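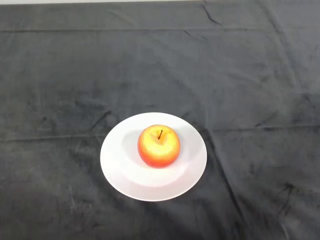
Plate on the gray cloth, table setup for the Farby set.

Farby: apple and plate

Farby is a small set of tabletop recordings built around one apple, one plate and one cloth. It belongs to the Bekero collection of simple table settings and follows the same folder layout.

Contents

The set has 901 clips for training and 27 held back for testing. Each clip has a folder with the frames, a short text label and a notes file. Labels are in plain English, all lower case. Stills are kept separately in the folder named stills, numbered from 1314 up.

Objects

Plate: round, white, broad raised rim, shallow center. It lies flat on the cloth.

Apple: yellow and orange on one side, red on the other, with a short brown stem.

Cloth: dark charcoal gray, soft and a little fuzzy. It covers the tabletop. We did not iron it, so expect creases and fold lines.

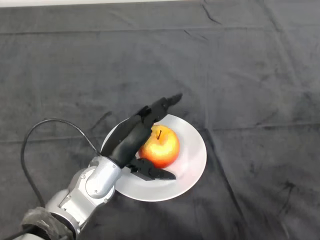

The label "apple on plate" is used when the whole apple rests inside the rim. If it touches the rim or leans over it, the label is "apple at edge". Hawi Endale and Patricio Prieto did the labeling and went over each other's work once.

Known issues

The nap of the cloth shows up as lighter and darker patches that change with the light. Simple background removal tends to leave these behind. Lint was not cleaned up in the files. In 30 clips the notes file is blank; the labels for those are fine.

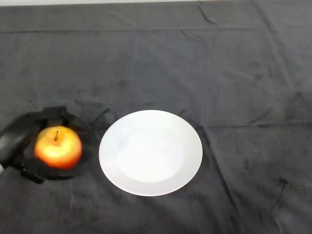 Apple held clear of the plate, label "apple off plate".

Changes

November: fixed spelling in the labels, removed duplicate stills.

Contact

Wulan Wijaya for the files, Berhanu Demissie for questions about labels.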